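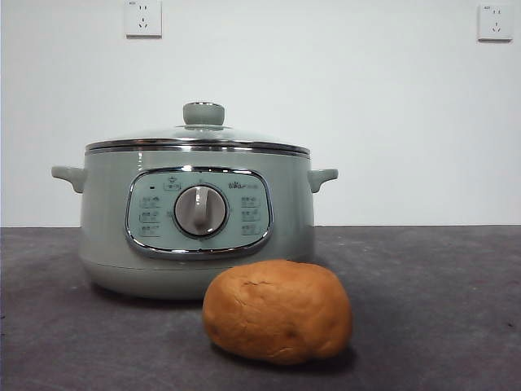
Green pot on the gray counter, bun in front. Lid on.

November, 4:10 pm

Okay, bun day. I promised Sun-ja I'd write this up while it's still in my head instead of leaving it on three sticky notes, so this is going to be long and a bit out of order.

The question from last time was whether the little green electric pot can stand in for a proper steamer when we freshen up day-old buns for the tasting table. The big steamer is a pain. It takes forever to fill, it drips on everything when you move it, and it's silly to run it for one or two buns. The pot is small, it lives on the counter anyway, and the glass lid means you can peek without letting the steam out (I peek constantly, I can't help it).

Buns are the Jirkum recipe, the soft one with milk in it, baked yesterday by Monique. She weighs every piece of dough at 76 grams and gets cross if I eyeball it, so the whole tray came out nice and even. They were bagged overnight on the bottom shelf. By this morning the crust had gone leathery and the middle was a bit dull - fine for toast, not great for eating plain.

What I did, more or less in order:

Rinsed the pot and wiped it dry. Put in 40 ml of water, set the small rack on the bottom, started with the dial low and waited until the lid fogged over. Bun on the rack, lid back on, timer going. First bun got three minutes, second got five, third got eight because I was on the phone with Najwa about the flour order and lost track (sorry, third bun).

Three minutes: warm outside, still a bit stiff in the center. Better than nothing.

Five minutes: lovely! Soft all the way through, the top still had some color and didn't stick to my fingers. This is the one I'd serve.

Eight minutes: wet bottom, wrinkled top. Eoin ate it anyway and said it reminded him of school lunches, which I've decided to write down as a negative.

Then I got greedy and tried five minutes again with 61 ml of water, thinking more steam would be quicker. It wasn't. It took longer to get going and the water bubbled up through the rack, so the underside of the bun was soggy in a ring pattern. Stick with 40 for one bun. I haven't tried two buns together yet. They'd fit, but they'd be touching, and I'd like to see what that does to the sides.

Also tried the thermometer in the five-minute bun right after it came out: 72 C in the middle. Clémence asked for Fahrenheit on everything from now on and I keep forgetting. That's 162 near enough, I'll fix the sheet.

Stuff about the pot itself, for whoever uses it next:

The dial is on the front, in the middle of the panel, with a ridge down the middle that gives you something to grip. Turn it slowly. I went past where I wanted twice.

Use both side handles when you move it. They're short, so dry your hands first or use the thin mitts. The fat Fagundes mitts are hopeless for this, you can't feel what you're holding.

Lift the lid straight up by the knob and tip it over the pot so the water runs back in. If you tip it over the bun you get drips on the crust and little pale spots, ask me how I know.

Wipe the chrome band around the top when you're done. It shows every fingerprint and Sun-ja notices.

The counter by that wall is a good home for it, with the outlets up high where cords stay out of the splashes. I'd like to keep it there and move the Isora scale down to the other end, next to the flour bins. The scale doesn't like steam and it's been jumping around when the pot's going. Monique, shout if that messes up your dough station.

Things I still want to try:

Two buns at once, same water, maybe six minutes.
A cloth under the lid to catch drips. My aunt does this and swears by it.
A frozen bun straight from the bag. Najwa thinks it'll need double the time, I think less.
Brushing the top with a little milk before it goes in, to see if it keeps its shine.

The Multport order should have the new rack in it, the taller one. If it's in by the next session I'll redo the 61 ml test with it, just so we know whether the trouble was the water or the rack sitting too low. Please don't eat the last of Monique's buns before then. They're in the bag with my name on it, bottom shelf, left side.

Eoin, that means you.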